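How to find the bug that broke your program with a halving search

Posted 23 February 2025 by Ea Norðdahl. Filed under beginners, debugging, git.

A while back I broke the search box on my recipe site and didn't notice for weeks. By the time I did, there were 200 commits between the last version I trusted and the one in front of me. I started reading them one at a time, newest first, with a big mug of tea. I got through maybe a dozen before I lost the will to carry on, and that's when I finally learnt to use git bisect properly.

The idea is the same as looking up a word in a paper dictionary. You open it in the middle, decide whether your word comes before or after, and throw away the half you don't need. Then you do it again with what's left. With 200 commits you should need no more than eight goes, and I got there in 7!

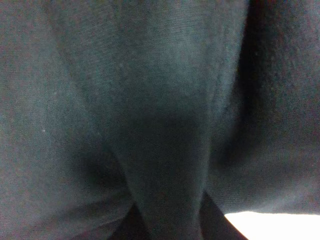 Before you start, you need two things. One is a commit where the bug is definitely there (usually the newest one). The other is an older commit where it definitely isn't. Don't guess at the second one. Check it out, run the program and see for yourself, or the whole search will march off confidently to the wrong place. I've done that twice.

You also want a clean working folder, so commit or stash whatever you're halfway through. Type git status and make sure it has nothing to moan about.

Step 1. Start the search

Open a terminal in your project and type:

git bisect start
git bisect bad
git bisect good a41f09c

The second line says the commit you're sitting on is broken. The third gives the old one that worked, so swap my letters and numbers for your own. Git then picks a commit near the middle and checks it out for you. It also prints how many steps it thinks are left, which I find very cheering.

Step 2. Test and answer

Run your program and look for the bug. Only that bug! Old versions are full of other things that are wrong, and it's very tempting to say "bad" just because the page looks ugly. If your bug is there, type git bisect bad. If it isn't, type git bisect good. Git jumps to the next commit and you go again.

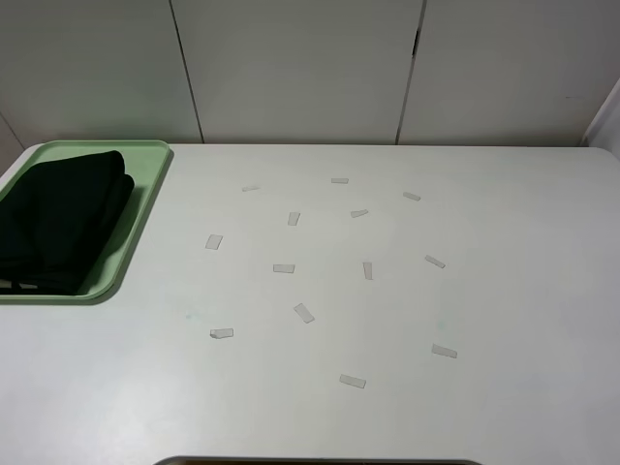 Sometimes you'll land on a commit that won't even start. Mine had a stretch like that from when I was moving the templates into a new folder and saving my work every five minutes -- not my tidiest evening. Type git bisect skip and git will try one nearby. If you skip lots of them it may only be able to narrow things down to a small group, but a small group is still a lot less reading.

If you give a wrong answer by mistake, type git bisect log > answers.txt, open that file, delete the wrong line and everything after it, then type git bisect reset followed by git bisect replay answers.txt. Keep the file somewhere outside the project if you can, so it doesn't get muddled up with your code.

Step 3. Let a script do it

Once you've got the hang of it, you can hand over the boring part. Write a little script that finishes with 0 when all is well and 1 when the bug shows up, then type:

git bisect run ./check.sh

My check.sh builds the recipe index and looks for "leek" in the results. It's four lines long and not at all clever. You can finish with 125 if a version can't be tested, and git will treat that as a skip.

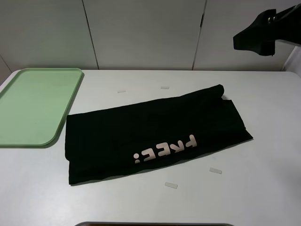 Mogens Mikkelsen wrote in to say that the script should live outside the project, or at least not be tracked by git, as otherwise it can vanish or change when an older commit is checked out. He lost most of an afternoon to a check that was quietly using its own earlier version.

Good point, and I've moved mine to my home folder now (so it's git bisect run ~/check.sh these days). Remember to make it executable with chmod +x as well.

Step 4. Finish up

When git has found the culprit it prints the commit, with the message and the date. Mine said "small tidy", and it was from May. I'd renamed a variable in one file and missed it in another. Jot down the commit, then type:

git bisect reset

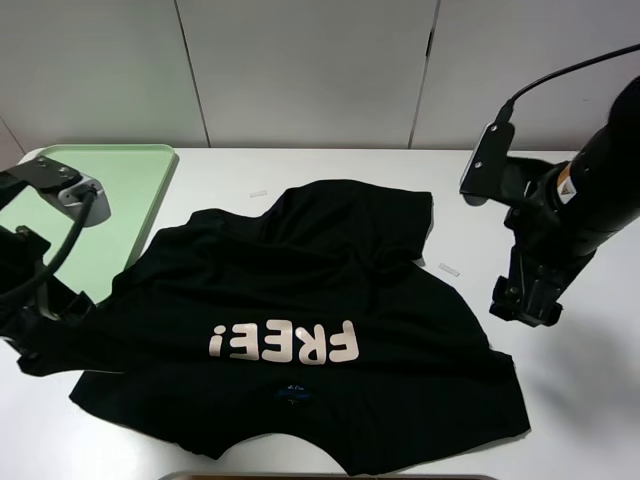
That puts you back where you began, so don't leave it out. I once forgot and wrote a whole new feature on top of an ancient commit, and had to make a branch from it and merge it back in -- fixable, but a faff.

One more thing that helps is keeping your commits small. If the search lands on one that touches 800 lines, you've found the right haystack and you still have to go through it by hand. I now commit whenever I'd be happy to explain the change in one sentence, and I've stopped writing "small tidy" on anything.

Next time I'll go through git blame, including how to make it ignore changes that only moved the spaces about.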